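Dirkel bench, two-arm suturing rig. Pre-run and in-run safety check
12 July 2024. Checked by: Declan Rewi. Second check: Teresa Tokarz

1. E-stop in reach of both seats. OK. Tested from each.
2. Speed cap set for practice tissue. OK, up to 30 mm/s. Still no label on the pendant, asked for one in February.
3. Arm crossing. Tips may overlap in view, shafts may not touch. OK with comment: slow down before the jaws cross, operator to call it out loud.
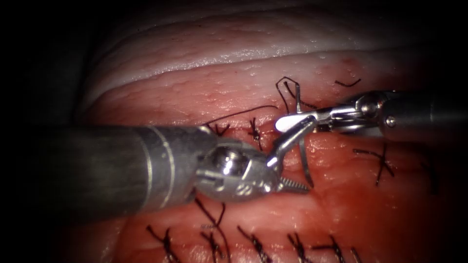 Item 3. Left jaws open, right arm in from the other side, needle between.

4. Needle control. Needle held or parked at all times, never left hanging on the thread. Comment: Cyprian to go over this again with new operators.
5. Wrist joints and cables. Look for frayed strands, grit in the pulleys, loose pins.

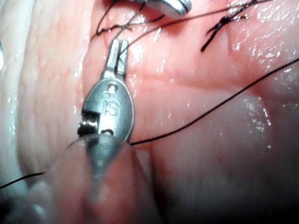

Same look again at every tool change, not just at start of day. Wipe down, then log it on the Wirkach sheet. Two entries missing last week, pls fill in.

6. Thread slack. Keep long tails clear of the jaws before any move. PARTLY. Rule is written but the wording is vague, Raghavendra to redraft.
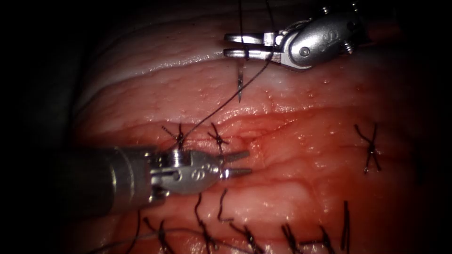
Who can restart after a stop?
Only the operator who was driving, and only once the second checker has said clear. Both initial the sheet.

7. Loose ends. Cut pieces picked up before arms are homed. Comment: gets skipped when people are rushing. Add to the closing list.
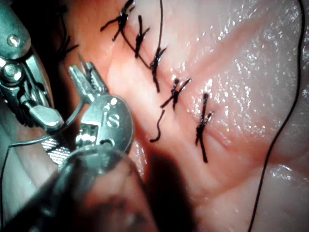 Also agreed: camera views checked before the arms go live, and any blurred or blocked view means stop and sort it, dont work round it. Tetsuya wants this as its own item, fine by me.

Open: pendant label, item 6 wording, closing list. Drukum copy to be updated once Teresa has signed.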